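Blocks, and what becomes of them

I have reached the stage of life where I have opinions about block storage. Cloth bags are out. They look charming on the shelf and then you spend every afternoon fishing around in one up to the elbow, like a vet.

The wicker basket lasted 4 months. Napaporn gave it to us, and I'm sorry, Napaporn, but it shed. I was finding little bits of it in my socks until July.

So now I'm a metal bin person. Grey, ugly, wide enough that everything lies flat and you can see what you've got. The noise when a block goes in is tremendous -- our neighbour Rodel has mentioned it, in a very neighbourly way -- but there's no colour-sorting and no lid to lose. Scratches don't bother me either. A bin that still looks new belongs to someone with a tidier life than mine.

My other rule is to keep fewer blocks out. We own over 300 and the rest live in the garage, where they can think about what they've done. A handful in two colours, reddish-brown and dark green, will keep a person busy for longer than you'd expect. Corners get made. Walls get started and abandoned, much like my own renovations.

Next on the list is the puzzle drawer, which I'm putting off until I've had a cup of tea and possibly a holiday. 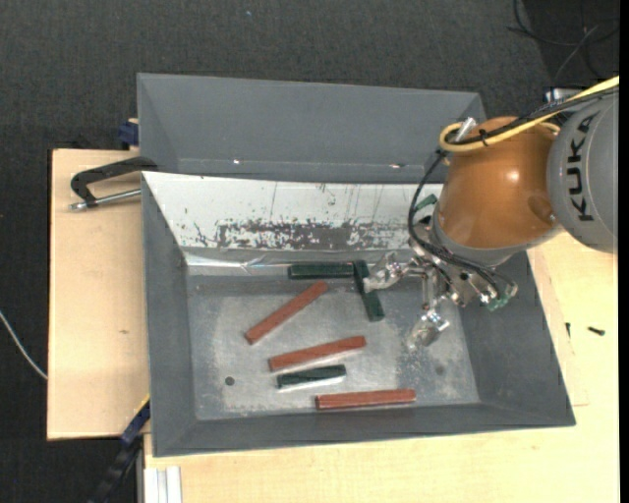
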